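Two weeks with the Etent gripper kit

02/09/2022
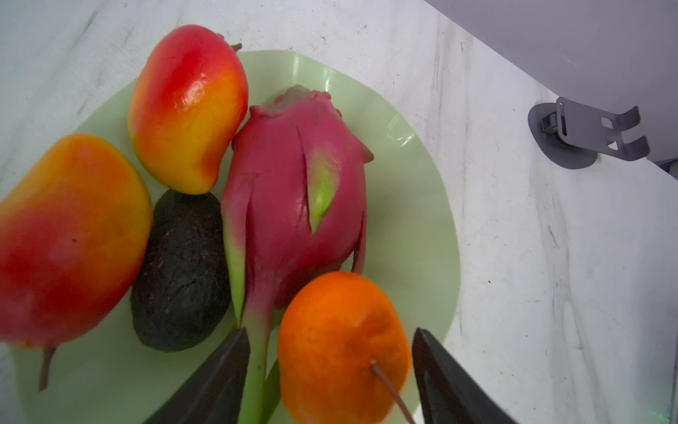
Don't buy the Etent for the software, was the first comment I got when I mentioned I had ordered one, and the same reader went on to say that the fingers were good and the rest could wait a year. I have had the kit on the kitchen worktop for two weeks now and I agree with half of that.

The Etent is an add-on for small desktop arms. It is sold by Gindum, who also do the mounting plates, and you get a two-finger gripper, a wrist camera, a control board and a bag of screws. I ordered mine through the shop in Emden. Delivery took 3 days and everything on the packing list was there, though the printed guide was for the older board. The right one is on their site under downloads, not under support.

Fitting it was easy enough. It took me 40 minutes, and a good part of that went on the camera cable, which has to be threaded through the wrist before you tighten the collar. The guide puts those steps the other way round. If you have already done up the collar, undo it and start again, as pulling the cable through afterwards will strain the plug.

I have mostly been using it on fruit. Mangoes, an avocado, a tangerine and a dragon fruit, all on one plate, so the arm has to work between things that are touching. The dragon fruit is the awkward one. Those loose green-tipped scales get in the way of the fingers, and if you close on a scale the fruit turns as you lift. I had better luck going in low and slowly. The tangerine gave no trouble at all, and the mangoes were fine once I had opened the fingers to their full width.

Grip force is set in software, from a slider with no numbers on it. I would like numbers. I ended up putting three bits of tape on my screen to mark the settings I use. The program also forgets the last setting when you close it, which I have reported.

The camera is better than I expected at this price. Colours are good and it copes with shiny skins under the kitchen light. Very close things go soft, so leave a bit of room when you plan your approach.

Before this I used the Sarmiento gripper for two years. It is heavier and noisier, and its fingers mark soft fruit, but its software saves your settings and has never crashed on me. The Etent program has crashed twice – both times while I was changing the camera view.

Gindum say an update is due in October. I will keep the kit, and I will put up another post once I have tried the new version. If you already own a Sarmiento and only pick up boxes and blocks, I would stay with it for now.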